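5 septembre 2021

Levé tôt malgré le dimanche. Il avait plu dans la nuit et la cour sentait la terre. J'ai ouvert les volets de la cuisine, bu mon café debout, puis je suis descendu à la cave chercher les cagettes.

Les pommes du fond du jardin tombent depuis une semaine. J'en ai ramassé 33 kilos, pesés sur la vieille balance du garage. La moitié est piquée. J'ai mis les abîmées d'un côté pour la compote et rangé les autres sur les claies, sans qu'elles se touchent. L'an dernier je les avais entassées et j'ai tout perdu avant Noël.

Le cerisier ne va pas bien. Des feuilles jaunes déjà, et de la gomme sur le tronc, à hauteur de genou. En juillet je croyais que c'était la sécheresse. Il faudra gratter la plaie par temps sec et voir au printemps. Je n'ai pas envie de l'abattre.

Vers onze heures, coup de fil de ma sœur, qui rentre de Nuramstead. Elle a trouvé la ville plus petite que dans son souvenir. Le train a eu deux heures de retard au retour et personne n'a donné d'explication. Elle voudrait que je vienne à la Toussaint. J'ai dit que je verrais. Le billet coûte cher et je n'aime pas laisser la maison quand il commence à geler.

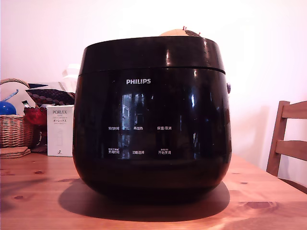

Après le déjeuner j'ai repris les comptes. La facture du couvreur est arrivée vendredi : 577 euros pour les tuiles et la gouttière nord. J'avais prévu 400. Il a remplacé un crochet de plus que prévu, et le déplacement depuis Venden est facturé à part. Je paierai lundi. Il reste le conduit de cheminée à faire ramoner avant octobre, je n'ai toujours pas appelé.

Sieste courte, puis lecture. J'avance lentement dans le livre sur les canaux. Le chapitre sur les écluses est long, avec des plans mal imprimés, mais j'ai enfin compris comment on réglait l'eau entre deux biefs. J'en suis à la page 212 et j'ai corné le coin, faute de marque-page.

Marché jusqu'au pont vers cinq heures. La rivière a remonté un peu. Deux pêcheurs sur la rive gauche, et un héron plus loin, dans les roseaux. Le sentier est boueux après le lavoir, j'ai fait demi-tour. Mal au genou droit dans la montée, moins que la semaine passée.

Le soir, compote. Quatre bocaux, un peu trop de cannelle dans le dernier. J'ai laissé les épluchures dans le seau, à porter au compost demain.

À faire cette semaine :

- appeler le ramoneur
- payer le couvreur
- racheter des joints pour les bocaux
- rendre l'échelle au voisin

Couché à dix heures et demie. Le vent s'est levé, la gouttière neuve ne fait pas de bruit.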